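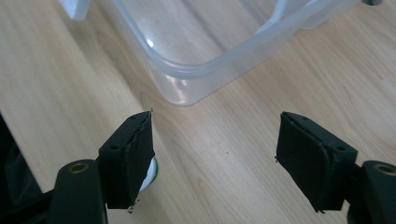

About Us

Lerkmont Storage & Table. Tubs, lids, boxes, and the tables you put them on. Family business, second generation, still in the same building on Wenside Road.

How we started

One stall, one folding table, a pile of plastic tubs bought from a restaurant supplier that was closing down. Sold out before lunch. Bought more. The stall turned into a shop, the shop took over the shop next door, and that's where the tables come in. People kept asking if the display tables were for sale. So now they are.

What we sell

Mostly food and pantry tubs. Frosted, clear, a few solid colors. Rounded corners, thick rims, easy to wipe out. We carry 118 sizes and shapes in the shop and more in the back if you ask. Lids sold separately too, we know how it goes with lids. Bring your old tub in if you're not sure and we'll try them on at the counter until one fits.

Then the Zirkia line, our own range, stackable. Started with the square ones, rectangular came later and sells better. The small deep one is out of stock until May, sorry.

Tables: kitchen, craft, packing bench. Light wood finishes mainly, honey and pale oak look. Made to size if you need it, allow extra time. We don't do glass tops anymore.

Who buys from us

Home cooks, bakeries, two schools, a lot of people who sew. Button and thread people know exactly what they want and they are usually right. Lazarević Bakery has been ordering flour tubs from us since the stall days and still picks them up in person.

The shop

Come in and handle things. Tubs are out on the tables, not behind glass, so pick them up, stack them, check if they'll fit your shelf. There's a tape measure on a string by the door, please leave it on the string. Parking round the back, 40 spaces shared with the tile place.

Orders and delivery

Local delivery is free on anything over 40 dollars. Tables go out on their own van, so if you order a table and tubs togther they may come on different days. Returns fine if unused, keep the reciept. Wholesale price list available, just ask at the counter or send us a note through the contact page.

Page last updated September 4, 2018. New opening hours to follow.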